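Speaker notes – Comparing two hand-held grippers on cloth
Fernley, January 12, 2018

Slide 1. Start without the title. Ask who has bought a gripper on the strength of a video. Wait for hands. Mine goes up as well.

Slide 2. What we wanted to know. Vevstead say their curved fingers will pick up any garment. Galanis say much the same about their flat jaw. I don't believe either of them, and by the end I hope you'll want to see the numbers before you do.

Slide 3. The set-up. Hand-held versions only, no arm. An arm brings its own errors and then everyone argues about the arm. One person, one gripper in each hand, clothes on a bed. Go slowly on this slide, people always ask about it later.

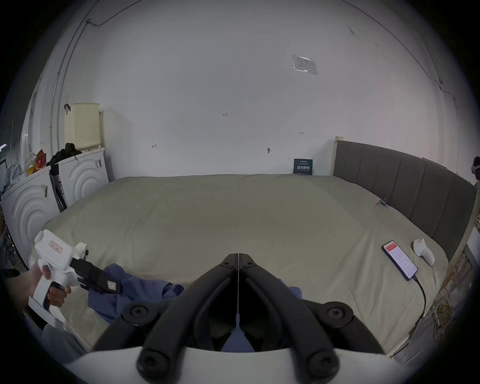
A duvet gives under the fingers, and a bench doesn't. Every maker's test I have read was done on a hard flat top, where you can press down as much as you like and the cloth has nowhere to go. Say that twice if the room looks sleepy.

Slide 4. The count. 517 tries in all, 325 of them on shirts. We threw out 15 where the tracking dropped. Say so out loud, and say we did not go back and look at whether those 15 would have helped one side.

Slide 5. Results. The curved fingers did better on loose folds. The flat jaw did better on hems. Neither did well on a shirt lying flat. Don't let anyone call this a win for Vevstead – the gap was smaller than the gap between my morning and afternoon sessions.

Slide 6. Things I don't trust in our own work. I knew which gripper I was holding. I got better with practice. I'd want 100 tries per garment from someone who has never held either, and we haven't got that yet.

Slide 7. The Fudus controller. Skip if short of time. It was sold to us in August as a fix for slipping. Show the two curves, ask which one had it switched on. No one has guessed right so far, me included.

Questions. If price comes up, give the list price and move on. If someone asks which one to buy: borrow both, and bring your own washing.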